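Strickjacke Mivier, Zopfrippe, lilarosa
Artikelnummer 3082

14-mal geteilt · 3 Kommentare

Damen-Strickjacke mit durchgehender Knopfleiste und senkrechter Zopfrippe auf Vorderteilen, Rücken und Ärmeln. Bundabschluss und Ärmelbündchen im Rippstrick, Bund abgesetzt. Perlknöpfe, einreihig. Farbton Lilarosa, Farbcode 1737. Je nach Partie sind geringe Abweichungen im Farbton möglich, innerhalb einer Lieferung wird nur eine Partie verwendet.

Material und Verarbeitung
Obermaterial: 100 % Baumwolle, gekämmt
Vorderteile und Rücken formgestrickt, Schulternähte gekettelt
Ärmel angesetzt, Naht flach
Knopfleiste doppelt gelegt, Knopflöcher maschinell umstochen
Ersatzknopf an der linken Innennaht

Größen
Lieferbar in S, M, L und XL. Der Schnitt fällt gerade aus. Die Rippe zieht sich nach dem Waschen zusammen und gibt beim Tragen wieder nach; maßgeblich ist das Maß der liegenden, ungedehnten Jacke. Bei Zwischengrößen wird die größere Größe empfohlen.

Pflege
Schonwaschgang bei 30 °C, auf links gedreht, Knöpfe geschlossen. Kein Weichspüler, kein Trockner. Nach dem Schleudern (höchstens 600 U/min) in Form ziehen und auf einem Handtuch liegend trocknen. Nicht am Bügel trocknen, die Schulterpartie längt sich sonst. Bügeln nur von links, Stufe 1, Knopfleiste aussparen.

Aufbewahrung
Gefaltet lagern. Jacke mit der Knopfleiste nach oben auf eine ebene Fläche legen, Bund glattstreichen, Ärmel quer über das Vorderteil schlagen, anschließend von unten zur Hälfte falten. Bündchen nicht umkrempeln. Im Schrank höchstens vier Stück übereinander, schwere Teile nach unten.

Änderungen gegenüber der Vorserie
Die Knöpfe werden seit April mit Stiel angenäht. Bei der Vorserie lagen sie zu flach auf und verzogen die Leiste. Der Hinweis kam von Kamala Rajan aus der Reklamationsbearbeitung. Jacken der Vorserie können zum Nachnähen eingesandt werden, die Bearbeitung dauert 18 Werktage. Bitte die Artikelnummer auf dem Paket vermerken.

Lieferung
Versand gefaltet im Papierumschlag, ohne Kleiderbügel. Umtausch ungetragen und mit Etikett. Fragen zu Maßen und Partien beantwortet Pieter Mertens, Abteilung Strickwaren.

Uvoler Strickwaren · Kontakt · Impressum · © Uvoler · Nach oben
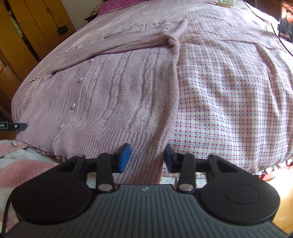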